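**Chore Watch, Mon 29 January**

Every winter this newsletter checks on whether a machine can do anything useful around a home or a stockroom yet, and every winter I put my coat back on and take out my own trash. This year I went further than usual and followed the Vitlow trials, where a handful of teams get a robot arm to do one dull job over and over until it works or everyone goes to lunch.

The dull job this time was parcels. I was hoping for dishes. But parcels are what the small shops in our readership keep writing in about, and the Isov team had been practicing on a simulated workbench since November, so parcels it was. 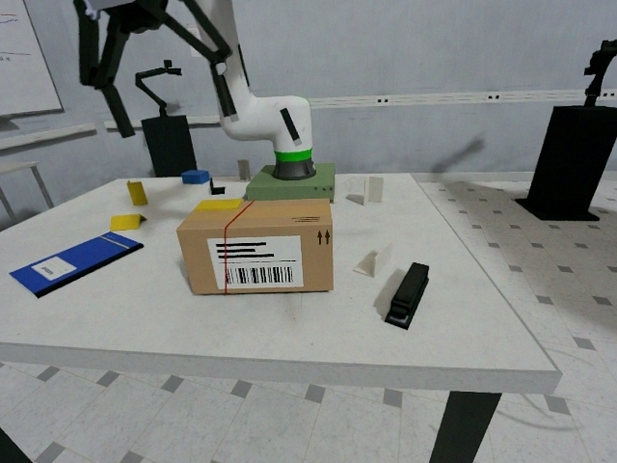 The case for doing this in simulation first is mostly money. A real arm that swings too wide takes a chunk out of something, and then there is a form to fill in. A simulated one can swing too wide all night. Isov told me they will let theirs have 135 tries at a single box before they change a setting, and I believe them, because the person telling me had the look of someone who had watched a good many of them.

What I wanted to know is whether any of it carries over to a back room like the one at Salcedo, the gift shop on our street, where the packing gets done between customers on a counter that also holds the card reader and somebody's soup. A person there handles a box without thinking. She slides it, turns it, holds it with an elbow while hunting for the tape. Each of those is a research project. Turning the box is a research project and a half.

The part that takes the time is the approach. You or I reach for a carton the way we reach for a light switch. The machine has to decide where the side of the carton is, which part of it is worth going for, and how far away its own fingers are from all this, and then it has to decide again a moment later.
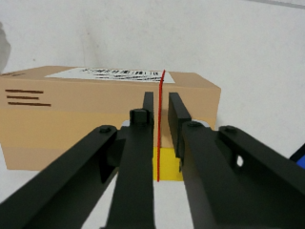
Vira Lysenko thinks I'm being too hard on them. She wrote in after the last issue to say that her packing bench gets through 12 boxes before the first coffee, that most of those boxes are the same size, and that she would happily take a slow machine if it meant her wrists got the afternoon off. "I don't need it to be quick," she wrote. "I need it to still be going at four o'clock while I answer the phone." She also asked whether it could do the phone.

It can't do the phone. But it's a fair point about speed, and I've been turning it over. We tend to grade these things against a good worker on a good morning, and the fairer match might be me, on a Thursday, with the tape stuck to itself.

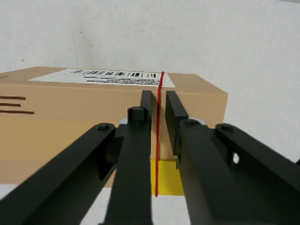
My own standard for a useful machine is low and getting lower. I'd like it to move a parcel from one place to another and leave it in a state where the mail carrier doesn't sigh. Even that asks a lot of two fingers. A carton like this one is far wider than the gap between them, so the open gripper has to go for something smaller, and the yellow patch low on the front looks a much better size for it than the box does. I have the same trouble with couches. Anyone designing a chore machine for the home should be made to spend a weekend moving one – up stairs, with a cousin giving directions.

So, the yearly score, which I give out of 10 and defend to no one. For parcels on a tidy bench with plenty of patience, a 2 last year and a 4 now. For dishes, laundry and whatever is happening in my garage, no change.

Somgate has promised a laundry-folding trial before the summer. I've offered them a fitted sheet.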